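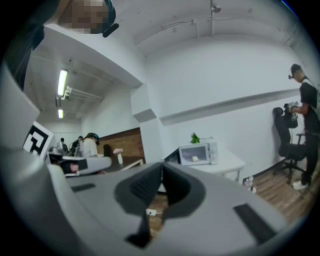 试用那天的场地，左边凑着几个人，右边那位低头看手里的黑色设备

手持夹爪采集套件试用一轮，Sanine 这套到底值不值得租？

2024年2月25日　楼主：灰灰不吃葱

年前在版里问过一嘴手持夹爪套件，回帖的几位劝我先别买，先去摸一摸真机。听劝，我就约了 Sanine 的试用，地点在他们合作的 Cârstea 空间，白墙木地板，桌子上摆微波炉和小绿植的那种样板间。回来攒了一肚子话，想到哪写到哪，各位将就看。

先交代我们的情况，免得大家白替我操心。我们是个做家务操作策略的小团队，自己有两台臂，遥操作一直在搞，但是遥操作采数据真的慢，一个人坐那儿采一下午，肩膀先废了，有效片段还没几条。所以想弄一批手持夹爪，让人直接拿着干活，后面再往臂上迁。需求就这么简单：要轻，要对得上时间戳，坏了有人管。

Sanine 报的是租赁，一套每月 3000 元，含夹爪、头戴和一台控制终端，四套起租。后处理是另一家 Trindico 在做，单独收费，这个我后面要吐槽。头戴是 Losteck 的，Sanine 只负责集成，这点销售一开始没讲清楚，是我问到固件升级的时候才问出来的。

先夸手感！握把比我想象的好，重心靠后，拿久了手腕压力小。外壳是磨砂的圆润造型，没什么棱角，伸进柜子里转方向不会老是刮到门边。指垫我特别喜欢，内侧带很细的纹路，捏塑料袋口、捏杯沿都比我们自己打印的那版稳。我们自己那版用的是光面硅胶，夹个湿勺子直接打滑，后来在上面缠胶布，丑得不行。

扳机行程偏长，这个看个人。我手小，捏到底的时候食指要够一下，同去的师弟就觉得刚刚好。

软件这边就没那么愉快了。连设备、校准、开录，流程看着短，可是头戴和夹爪的校准要分开做，中间哪一步没过，界面只给你一个红点，点进去也不讲是哪边的问题。我来回弄了三遍才开始录。现场工程师过来按了两下就好了，问他按了什么，他说“重新来一次就行”……行吧。

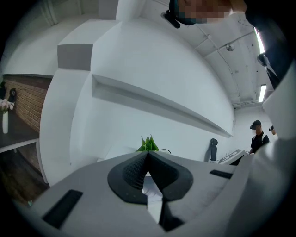
指垫这一面的细纹看得比较清楚，架子上还插着一瓶粉色的花

再讲佩戴。Losteck 这个头戴前面不算轻，我连着采了 40 分钟，摘下来额头有印子，脖子也紧。销售讲正常人一次采这么久就该休息了，道理我懂，可是报价里给我们算产能的时候，他可没把休息算进去呀。

还有一个我比较在意的：视野。夹爪上的镜头是大广角，周围一圈压得很黑，手边的东西拍得全，远一点的东西就小得可怜。做台面任务够了，做那种从房间这头走到那头拿东西的，我会担心。我们现在台面任务居多，暂时能忍。

数据我拿回来一份，时间戳对得不错，夹爪开合那一路很干净。位姿在慢动作下也挺顺，手一快就开始飘，尤其是手伸到桌子底下那一下。工程师的解释是环境特征太少，白墙太多。我心想你们自己挑的场地哎。

所以我的问题是：
有没有人长租过 Sanine 的？故障响应到底快不快？
Trindico 的后处理有没有必要买？还是自己跑一遍就算了？
现在租还是等 5 月的新版？销售说新版校准会合并成一步，听着很诱人，但是我听过太多“下一版就好了”。

————

胶枪侠：
沙发。我先泼冷水，一套每月 3000，还要四套起，你租半年的钱都够自己攒一批了。开源方案的图纸满地都是，打印件又不贵，镜头买现成的。你们团队又不是没有打印机。

灰灰不吃葱（楼主）：
回楼上，打印机有，人没有哇！我们上一版就是自己攒的，光是线材接触不良就修到我怀疑人生，每次采到一半断一路，回头整条作废。我现在就想花钱买个清静。

胶枪侠：
线材那个是你们没做应力释放吧，接口那里打个卡扣，再点一坨胶，我的用到现在没断过。花钱买清静可以，别到最后钱花了清静也没有。你自己看看你帖子里写的，校准要弄三遍，这叫清静？

西南角的猫：
我们长租了一阵子，讲点用下来的。

硬件是真皮实，从桌上摔下去过，外壳蹭花，功能没事。指垫会磨，磨平了之后夹薄片明显变差，要提前跟他们要备用的，合同里写的是“合理损耗免费更换”，什么叫合理你得先谈好，我们为这个扯过皮。

响应速度嘛，微信群里回得快，寄件慢。我们有一只扳机回弹发软，群里秒回，换新等了好几天，中间那几天就少一套在跑。所以我建议楼主租的时候要一只备用机，写进合同，别口头说。

校准那个红点我也骂过，给你个土办法：先开头戴，放平，等它自己稳定下来，再开夹爪。顺序反过来十有八九会红。说明书里没写，我也是试出来的。

灰灰不吃葱（楼主）：
天哪，我就是先开的夹爪！因为它在桌上离我近，我顺手就按了……谢谢猫老师，下回去试试。备用机这条记下了，指垫那条也记下了，你们是磨到什么程度换的？

西南角的猫：
看任务。我们擦桌子、叠毛巾这类换得少，收餐具换得勤，尤其是金属叉子，边缘很啃垫子。别等纹路全没了才换，前后手感差太多，采出来的数据像两个夹爪采的。

半截粉笔：
插一句位姿的事。楼主说快动作飘，场地白墙多只是一方面，你看看曝光。室内日光灯底下，曝光时间一长，手一甩整帧都是糊的，谁来算都飘。Sanine 那个默认曝光是自动的，能在高级设置里锁，锁短一点，画面暗一些没关系，噪点比拖影好处理。另外夹爪上那块黑白方块标记，手一转过去就看不见了，别指望它全程兜底。

灰灰不吃葱（楼主）：
高级设置？我压根没看到有高级设置。

半截粉笔：
长按版本号。对，就是这么藏的，我也不理解。

胶枪侠：
笑死，长按版本号。开源方案的曝光就写在配置文件里，打开就能改。

半截粉笔：
@胶枪侠 你那个开源方案我也搭过，曝光是能改，可时间同步呢？我当时两路流差出去好几帧，自己写脚本对，对完觉得还行，训出来的策略夹东西老是慢半拍，查到最后是同步。这种坑很费时间，而且你一开始根本不往那儿想。Sanine 这套时间戳做得好，我认，光这一条对小团队就有价值。

胶枪侠：
同步这个我让一步，确实麻烦，我是上了硬件触发才好的。但是硬件触发也没多少钱啊……好好好，我知道你们又要说人力成本了。

橘子汽水味的电容：
刚好我们用 Trindico，来回楼主第二个问题。

他们后处理主要是三块：切片段、重算位姿、打语言标注。切片段没必要买，自己写个规则按夹爪开合切就能用。重算位姿有用，特别是手伸进柜子、抽屉那些遮挡多的，他们重算以后能救回来不少，我们之前差点全扔了。语言标注一般，句式很单调，“拿起某某放到某某”，十条里有九条长得一样，后来我们自己重写了。

麻烦的是它不单卖，三块打包。我跟他们磨过，磨不下来。你们如果台面任务居多、遮挡少，我觉得先别买，自己跑一遍看看丢多少，再决定。

灰灰不吃葱（楼主）：
这个太有用了！他们给我的报价单里也是打包的，我还以为是销售偷懒没拆开写。请问数据是要传到他们那边去处理的对吧？隐私这块你们怎么弄的？我们后面打算去真实住户家里采，人脸、门牌、桌上的快递单，什么都可能拍进去。

橘子汽水味的电容：
是要传的。人脸他们会打码，打得挺狠，一坨马赛克盖住，漏得不多。快递单、屏幕这种就不一定了，我们是自己先过一遍再传。合同里要写清楚他们留多久、能不能拿去训自己的东西，原版合同里这一段写得很含糊，你让法务改，他们是肯改的。

西南角的猫：
补充，进别人家里采，开工前先把桌面收一遍，证件和药盒都收走，比事后打码省心。

老陈醋不酸：
我来唱个反调，觉得大家对手持夹爪的期待都有点高。我们去年也上了一批（别家的，不点名），采了一大堆，往臂上一迁，问题全来了。人拿着夹爪，手腕一拧什么角度都行，臂做不到啊！关节限位一卡，好多轨迹直接没法执行。最后筛一遍剩下的，算算成本也没比遥操作便宜到哪儿去。

楼主你们迁到什么臂上？先拿试用那份数据回放一遍，看看有多少能跑，再谈租不租。这一步不做，后面谈什么响应速度、什么后处理都早了。

灰灰不吃葱（楼主）：
被说中了，回放还没做，因为末端还没换成跟它一样的夹指。Sanine 说可以配一副装在臂上的同款指，要另外买，我还没问价……

老陈醋不酸：
赶紧问。这东西他们通常不放在首页报价里，等你租完才发现非买不可。

半截粉笔：
轨迹不可执行这个我不太同意老陈醋。采集员是要培训的，你放一个完全没概念的人去采，他当然怎么顺手怎么拧。我们会让采集员先看一会儿真臂怎么动，再规定几个禁止动作，比如别从背后绕、别大幅翻腕，筛掉的就少很多。你们那批是不是没培训直接上的？

老陈醋不酸：
培训了啊，讲了一上午。人一累就忘，到下午又开始拧了。

半截粉笔：
那是采集时长的问题，回到楼主说的头戴压额头那个，人不舒服动作就变形。

老陈醋不酸：
行，这个我同意一半。可你总不能让人采一会儿歇半天，产能又下去了，绕一圈还是回到钱上。

橘子汽水味的电容：
说到头戴，Losteck 有个软垫可以换，比原装厚一截，后脑那边再挂一块配重，会好很多。总重量是涨了，脖子反而没那么累，信我。戴帽子的采集员注意一下，帽檐会顶着头戴，让他反着戴或者干脆摘掉。

灰灰不吃葱（楼主）：
软垫链接求一个！

橘子汽水味的电容：
站内信发你了。

新来的螺丝：
弱弱问一句，学生党，实验室只想采 100 条左右的演示做个课程项目，这种量有必要租吗？他们接不接短租？

西南角的猫：
这个量别租，找楼主这样的团队借一只，或者约他们的试用，试用的数据是可以拷走的。楼主不就拷回来一份嘛。

灰灰不吃葱（楼主）：
对，试用的能拷，不过要提前跟他们说，带个够大的硬盘，原始视频特别占地方。我那天带的小盘子装不下，临时问他们借了一块，怪不好意思的。至于借一只……等我真租了再说哈哈。

胶枪侠：
@新来的螺丝 学生党来搭开源的！你有的是时间，搭一遍什么都学会了，我可以把卡扣的图纸给你。

新来的螺丝：
谢谢大佬！那我两边都试试，先约试用摸一下，再回来问图纸。

胶枪侠：
也行，试完你就知道它贵在哪儿不贵在哪儿了。

老陈醋不酸：
5 月新版那个我多说一句，我听到的也是校准合并，外加握把改小一号。楼主手小，可能更适合等。现在签的话，问问能不能到时候免费换新，写进合同。

西南角的猫：
能谈。我们续租的时候谈的就是旧换新，对方一开始说只换夹爪不换头戴，后来松口了。别一上来就签，拖两天，销售会自己回来找你的。

灰灰不吃葱（楼主）：
我来更新一下！今天给销售打了电话，问了三件事。

臂上那副同款指确实另收费，价格没有我怕的那么离谱，而且可以先借一副给我们做回放。旧换新他说“要请示”，我就按猫老师教的，说那我们也要请示。备用机可以给，只是要算押金。

四套起租这条咬得很死，我说先租两套看看行不行，他说不行，最多把租期缩短。我们现在采集员排班都排不满四套，多出来的只能放着积灰，这个我有点肉疼。有没有同城的团队想拼一下的？站内信我，两边各拿两套，合同走一家，押金各出各的。

曝光也顺便问了，电话那头沉默了一会儿，问我从哪里知道长按版本号的。

半截粉笔：
别供出我。

橘子汽水味的电容：
拼租我有兴趣，我们有一套快到期了，正想减量。不过得先确认他们允不允许拆到两个地址，设备绑定账号的，换地址要他们后台改。私信聊。

老陈醋不酸：
先回放！先回放！先回放！

灰灰不吃葱（楼主）：
知道啦，借的夹指一到就做，做完我把能跑和跑不了的任务列个表贴上来，到时候请老陈醋来验收。

相关帖子
自制手持夹爪，接口应力释放怎么做才不断线
Losteck 头戴换软垫加配重，附安装过程
Trindico 后处理合同里要改哪几处
家庭场景采集，进门前的收纳清单
求推荐：适合小手的遥操作手柄
Cârstea 空间预约试用攻略，停车和硬盘都要自己想办法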